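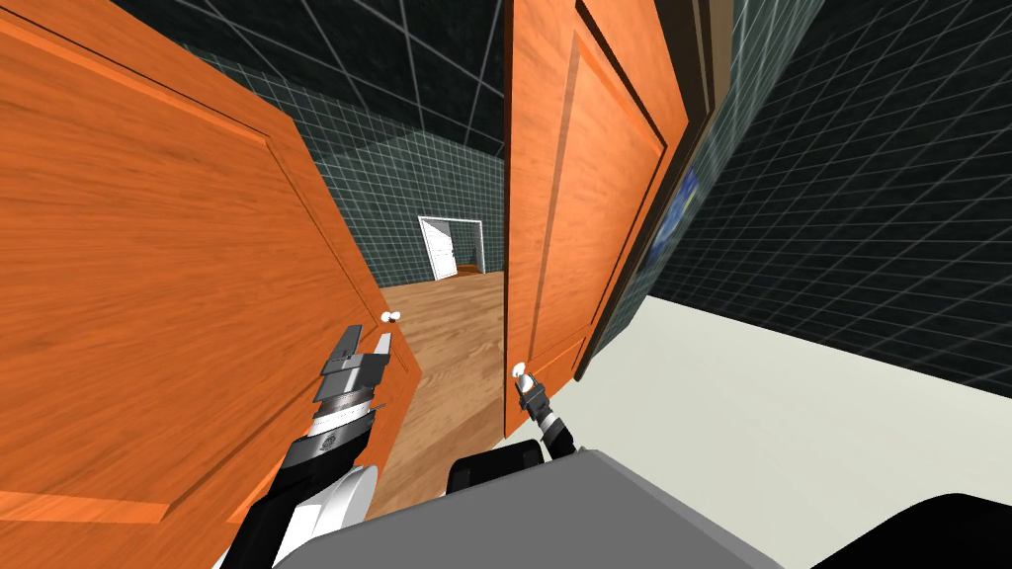 Fig. 1. Two panelled doors standing partly open, with the hallway floor beyond.

Projects > Housing and Heat > Draughts Inside the Home

4 min read

Draughts Inside the Home: Do Internal Doors Matter?
Kedir Tufa and Vasanthi Pai

Most advice on draughts deals with windows and front doors. We wanted to know if closing the doors between rooms makes a difference to how fast a house cools in the evening. Our test house was a two-storey terrace on Tusgate, built with a long hall and stairs at one end.

Method
We heated the front room to 20 degrees, switched the heating off and took readings until midnight. On half the evenings the internal doors were left open and on the other half they were shut. The loggers saved 2964 readings. We threw out 636 of these, all from one logger that had been left too near a radiator.

We also measured the gap under each door with a steel rule. Vasanthi did the upstairs and Kedir did the downstairs, then we swapped and checked each other's figures.
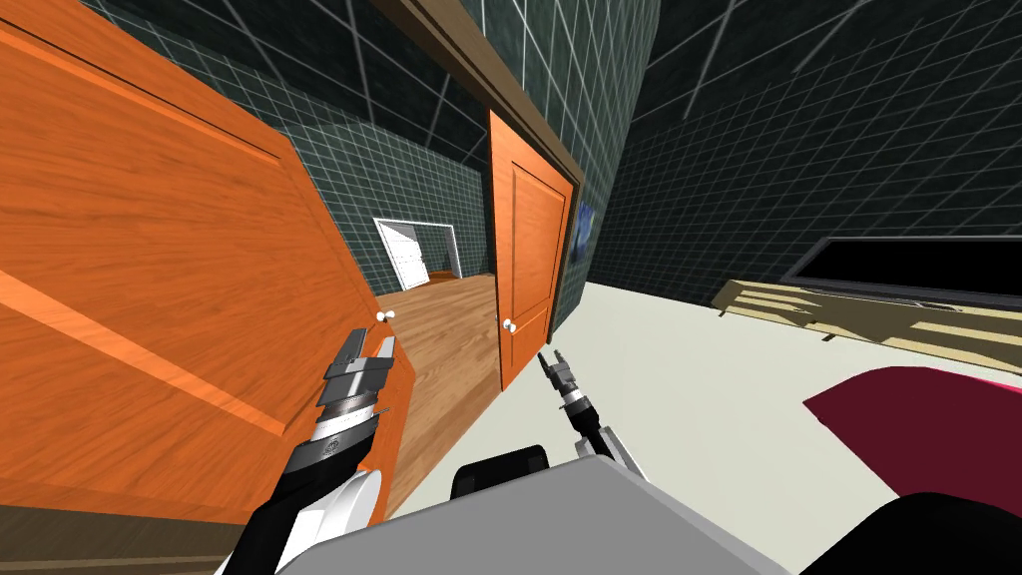 The gaps were less even than we expected. The kitchen door had been trimmed for a carpet that has since gone, and cold air came under it with the door shut. We rolled up a towel and laid it there for the last three evenings, but have kept those results apart from the rest.

Results
With the doors shut, the front room stayed warmer for longer and the hall got colder sooner. The upstairs landing hardly changed. Wind made a bigger difference than we had allowed for, and on two gusty nights the shut room cooled as quickly as the open one.

Problems
We had one house and one spring. We would like to repeat the work in Gendier, where the houses are older, starting in May if the loggers are free.

We use cookies to remember your settings. Accept | Manage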